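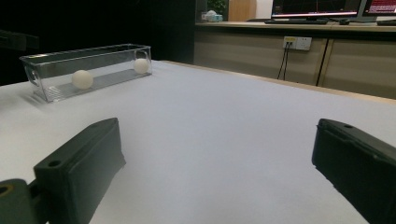
*Paillasse du fond, 18 mars 2023.*

Reprise du modèle « durée de contrat » pour le football. Objectif : savoir si la durée restante au contrat prédit quelque chose sur le montant d'un transfert, ou si on a passé l'hiver à mesurer l'humeur des agents.

**Données.** L'export de Plistalik contient 960 transferts, première et deuxième divisions mélangées. J'en garde 846 après nettoyage. Les autres : prêts avec option saisis deux fois, joueurs libres enregistrés avec une indemnité d'un euro, et un gardien transféré à lui-même (même club de départ et d'arrivée, même jour, montant coquet). J'ai écrit à Plistalik. Réponse automatique, très polie.

**Prêts.** Toujours le même problème. Un prêt avec obligation d'achat est une vente qui n'ose pas dire son nom, et le champ « obligation » est vide une fois sur deux. Sadao Hattori propose de les reclasser à la main. Je propose que Sadao les reclasse à la main. Discussion en cours.

En attendant, variable `pret_flou` à part, exclue du modèle principal. Ne pas la fusionner avec `pret_sec` comme en janvier, j'y ai laissé deux jours.

**Premier passage.** Régression simple, log du montant sur mois restants + âge + poste + division.

- mois restants : effet positif, assez net jusqu'à deux ans, puis plat
- âge : tout s'écroule après 29 ans, je compatis
- poste : les latéraux gauches sont chers, ce que n'importe quel supporter aurait pu nous dire sans serveur de calcul
- division : rien de neuf

Résidus vilains pour le mercato d'hiver. Les clubs qui achètent fin janvier paient n'importe quoi, et le modèle, qui est bien élevé, refuse d'y croire. Yuzuki Furukawa suggère d'ajouter le nombre de jours avant la clôture. Essayé avec une coupure à 6 jours : mieux, mais la coupure est choisie au doigt mouillé et ça se verra. À refaire en continu.

**Cas Cáceres.** Le jeu test de Cáceres (plus de 134 dossiers, saisis par leurs stagiaires) donne des montants systématiquement trop bas. J'ai soupçonné le modèle, puis moi, puis la colonne. C'était la colonne : bonus compris chez nous, hors bonus chez eux. Leur notice le précise, page onze, en note. Je l'avais lue en diagonale, c'est-à-dire pas lue.

Deux options :

1. retirer les bonus partout, quand on les connaît
2. garder les deux montants et faire tourner deux fois

Je pars sur la 2. C'est plus long mais Trerna voudra les deux de toute façon, ils veulent toujours les deux.

**Clauses libératoires.** Pas touché. Yuzuki pense qu'il faut traiter les clubs espagnols à part, la clause y servant de plafond affiché que personne ne paie, sauf quand quelqu'un la paie. Elle a sans doute raison. Lui demander sa liste.

**À faire**

- [ ] jours avant clôture en continu
- [ ] relancer Plistalik pour le gardien
- [ ] double passage avec / sans bonus
- [x] renommer `final_v2_vraiment_final`
- [ ] réserver la salle pour Trirnach en mai, vérifier que le projecteur accepte nos câbles

Ajout du soir : Sadao accepte de reclasser les prêts, à condition que je fasse la deuxième division. J'ai dit oui trop vite. La deuxième division, c'est presque tous les prêts.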